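Ticket 711 - Netodo home battery stops charging at 20 per cent
Status: Closed (with reservations)
Opened by: Keyvan Dehghan, Prunville
Handled by: Nasrin Shirazi, Driltgate support
Unit: Guerra wall battery, second cabinet added in November

Keyvan Dehghan wrote:

The battery has decided that 20 per cent is plenty. It charges up to that figure every morning, sits there all day in blazing sunshine, and sends the rest of my solar to the grid for what I can only call pocket money. The app shows a green tick and the words "All is well". I've switched the battery off and on again, so we can skip that bit.

Before anyone asks, the panels are fine. The inverter is fine. The kettle is fine, and is being run on electricity I'm buying back in the evening.

Nasrin Shirazi wrote:

Thanks for the detail, and sorry about the kettle. Can you tell me how you switched it off and on? There are three ways and only one of them counts. The order should be:

1. Solar isolator off.
2. Battery breaker off.
3. Button on the side of the cabinet held in until the light goes out.
4. Wait ten minutes. Please do wait the ten minutes.
5. Everything back on in the opposite order.

Could you also send the error log from the app? It's under Settings, then More, then More again.

Keyvan Dehghan wrote:

I had used one of the two ways that don't count. Now done properly, ten minutes observed in full, standing in the garage like a man waiting for a bus. It came back up, charged to 20 per cent and stopped.

Log attached. I found the second More eventually. It has the same line in it 417 times: "Limit held by secondary". There is nothing else in it apart from one entry congratulating me on my carbon savings.
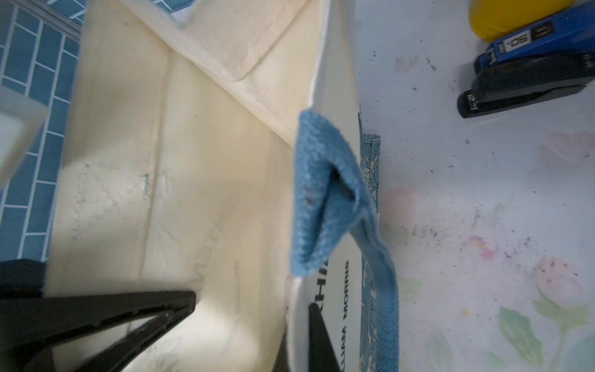

Canvas tote, lettering on the side.

Nasrin Shirazi wrote:

Got the log, thank you. "Limit held by secondary" means the first cabinet is being told by the second one that it mustn't charge any further. The first cabinet is polite and does as it's told. So your trouble is most likely in the cabinet that was added in November, or in the cable between the two.

Things to check, with the power off as before:

1. The grey data cable between the cabinets. Unplug both ends, look for bent pins, push back in until each end clicks.

2. The little row of switches behind the flap on the second cabinet. It should be set as number 2. If both cabinets think they are number 1, they argue.
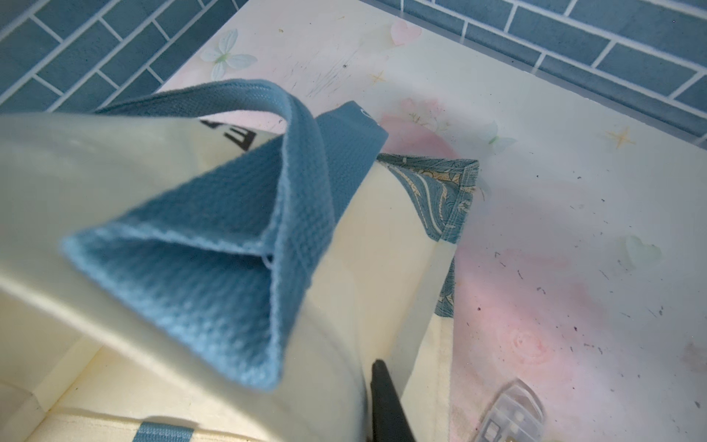
3. The software version on each cabinet. Hold the button briefly and count the flashes, or use the app, which is kinder.

Keyvan Dehghan wrote:

Cable: clicked at one end, did not click at the other. It has clicked now. I was very hopeful about that click.

Switches: set as number 2, as they should be.

Software: the app says both cabinets are "Up to date". The flashes say they are on different versions. I did the flashes twice, then got my neighbour to do them, and she agrees with me and not with the app.

Result: 20 per cent.

Nasrin Shirazi wrote:

I believe the flashes. The app only asks the first cabinet and assumes the other one has kept up. That is a known fault on our side and there is a note about it somewhere that I will make more noise about.

What I think has happened is this. When the second cabinet was fitted it arrived with a storage limit on it. They are shipped and kept in the warehouse part charged, and the limit stops anyone filling them up before they're installed. The fitter's set-up is meant to lift it. Yours was lifted, or you'd have rung us in the winter, but the last update went to the first cabinet only, and the second one has gone back to its warehouse settings. It thinks it's still on a pallet.

I've queued the update for the second cabinet by itself. Please leave both on overnight and don't touch the router.

Keyvan Dehghan wrote:

Nobody will touch the router. I've put a note on it.

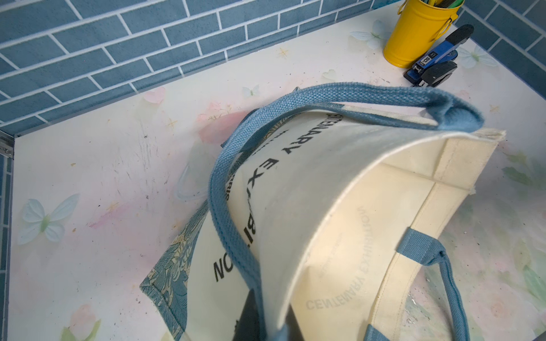 Morning report, and I'm typing this before breakfast so you can tell how much it matters to me. Both cabinets now give the same number of flashes. By nine it was at 20 per cent and I stood there watching it, which I don't recommend as a hobby. Then it went to 21. I may have said something out loud.

It is now early afternoon and the app shows 94. It also still shows a green tick and "All is well", exactly as it did when all was not.

Nasrin Shirazi wrote:

Very good news. Let it go right up to full once and then run down overnight as normal, so the two cabinets can agree on what full means. The reading may jump by a few per cent while they sort that out. If it drops back to 20 and stays there, reply to this ticket and don't open a new one, or you'll get me again but with none of the history.

I've raised the app fault separately. I can't promise a date.

Keyvan Dehghan wrote:

Full last night, down to 38 this morning, climbing again now. Happy for you to close it. I'd like the reservation recorded that the green tick means nothing.

Closed May 27, 2023. Customer's reservation recorded.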